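Preguntas frecuentes sobre Trerkov, el juego de las bolitas que ruedan

Si vienes de la ficha del juego en nuestra web, ya sabes lo básico: inclinas el suelo, la bolita rueda y tú finges que lo tenías calculado.

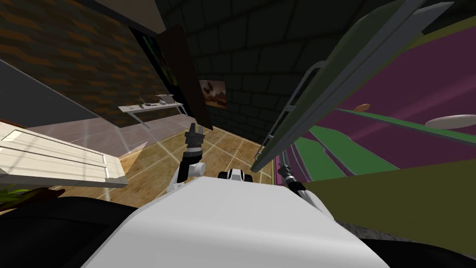
El resto de dudas, por orden de insistencia.

¿Cuántos niveles tiene?
110. Los 12 primeros son gratis. A partir de ahí, Drurkska agradece que pagues, y sus programadores también comen.

¿A partir de qué edad se recomienda?
Desde los 3 años con un adulto al lado. El adulto suele acabar con la tableta en la mano y el niño, viendo dibujos.

¿Pueden jugar dos a la vez?
Sí, en la misma pantalla. Una tableta grande evita codazos; en un móvil, allá cada familia.

¿Enseña física de verdad?
Algo de gravedad, algo de rozamiento y bastante paciencia. Para el examen de mayo, mejor el libro.

El nivel Gronow no se puede pasar. ¿Es un error?
No. Rebota en la pared izquierda y suelta la rampa antes de lo que te pide el cuerpo. Lo sentimos —un poco—.

He cambiado de tableta y he perdido la partida. ¿Se recupera?
Solo si tenías cuenta en Vellomis. Entra en Ajustes, luego en Restaurar, y espera un par de minutos sin tocar nada.

¿Se puede quitar la música?
Sí, en Ajustes. Es la opción más usada del menú.

Actualizado el 29 de agosto de 2020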